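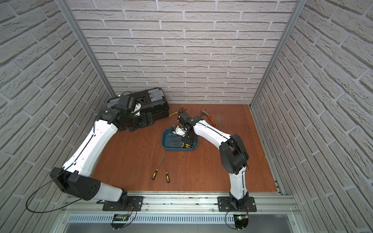

**Sturnar brick-look wall panels**, white, gray joint. Back in stock at the Ronville warehouse, 3,090 panels, going fast as usual.

Raised face, real texture you can feel. Light enough for one person to hang. Indoor use only, dry rooms. Garages, workshops, hallways, shop displays, all fine. Not for showers, please stop asking.

- Pack of 16
- 4 finishes: White, Chalk, Sand, Old Red
- Matching corner strips sold seperately
- 30 day returns, unopened packs only

Glue: Benedetti panel adhesive, one tube does nearly a full pack. Let the wall dry out first if it's fresh plaster. Start at the bottom corner, work up. Cut with a fine saw, clean the edges with a file, then touch up paint.

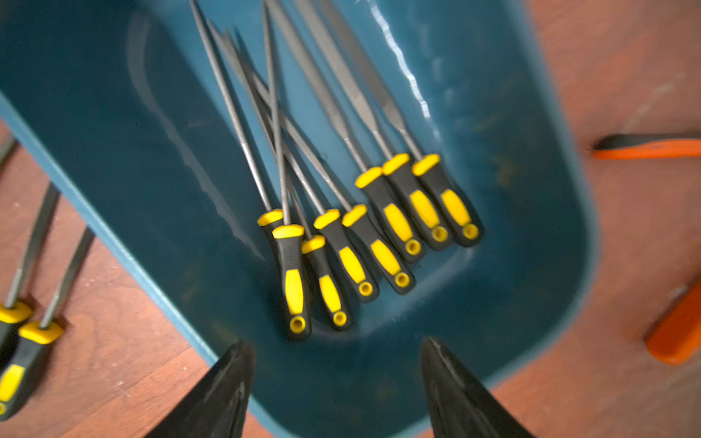 Can I paint the panels another color?

Any water-based wall paint works, two thin coats, and skip the primer on White and Chalk.

Trade orders: Gunnel Engebretsen, front desk. Samples go out every Wednesday, one of each finish, free if your picking up. Old Zakholm panels don't line up with these, different joint spacing, so dont mix them on one wall.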